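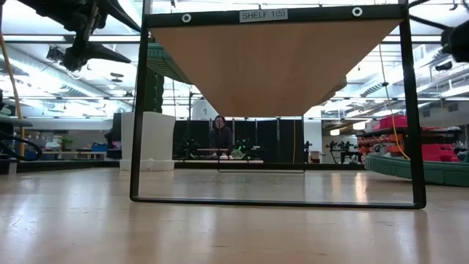 Attachment 1: front of unit, label SHELF 1(5)

Ticket 865
Product: Omano shelf, black metal frame, wooden board
Opened by: Danuta Głowacki
Assigned to: Olumide Briggs
Status: Waiting on parts

Reported October 6, 2024: Unit rocks when shoes are placed at the right end. Label and both front fasteners present.

Briggs: Loosen both front fasteners, press the frame down on a flat surface, retighten.

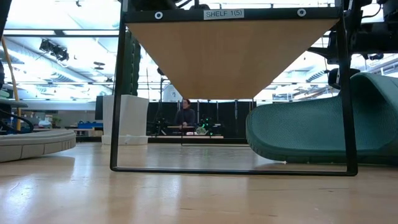 Attachment 2: same label, green slide sandal at right leg

Głowacki: Done. Still rocks at the right leg. Sandal moved clear of the leg, no change.

Briggs: Suspect rear frame out of square. Replacement rear frame ordered from Plundico, part 226. Keep shoes off the board until fitted.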